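Lists > Home and Workshop > February > Thread 41

Filed under: Tables, Benches and Worktops

Posted by Kwadwo Nutsugah, Saturday, 8.15 am

Re: Sorting table, what goes where?

Dear all,

Uldis wrote:

> We've finally got a white table for the sorting corner at Walow and
> I'm at a loss as to how to lay it out. The last one was a free-for-all
> and things wandered. Do you paint lines, stick something down, or just
> trust people? Also, is a deep tub better than a shallow one? I've seen
> both at Usville and can't make up my mind.
> Uldis Strazds

Thank you for this, Uldis, and I'm so glad the table came at last (I remember you asking after one when I was still over at Pesero, and that's going back a bit). I've been meaning to write something longer on the subject, so forgive me if I ramble.

I wouldn't paint. We painted lines on the old bench at Lepik and were stuck with them for years, long after we'd moved everything round. Tape is what I'd go for. Grey duct tape in overlapping strips makes a good big patch, and I wouldn't fret over the odd wrinkle or an edge that isn't quite straight. Black is better for the smaller places because it shows up so well on white, even where the top is glossy and the light bounces off it.

As for the tub, shallow every time! You want to see the bottom of it without leaning over. The light grey plastic sort with rows of little square holes in the sides is my favourite, set with its long side towards you near the front of the table. 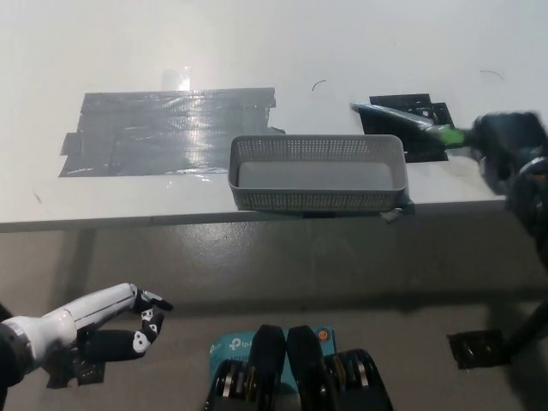 A few odds and ends

- Give the top a wipe before you stick anything down. Hairs and fluff show up dreadfully on white, and once they're under the tape they're there for good.

- Press the ends down with your thumb, especially any bit that goes over the edge of the table. Those are the ones that catch on sleeves.

- Keep a spare roll in the drawer. We got through 5 rolls in our first winter, mostly through my changing my mind.

- Live with the layout for a week or two before you decide it's wrong.

I do have a spare basket you could borrow, if you don't mind fetching it. I'm in most mornings, and the kettle is generally on.

All the best to everyone at Walow,
Kwadwo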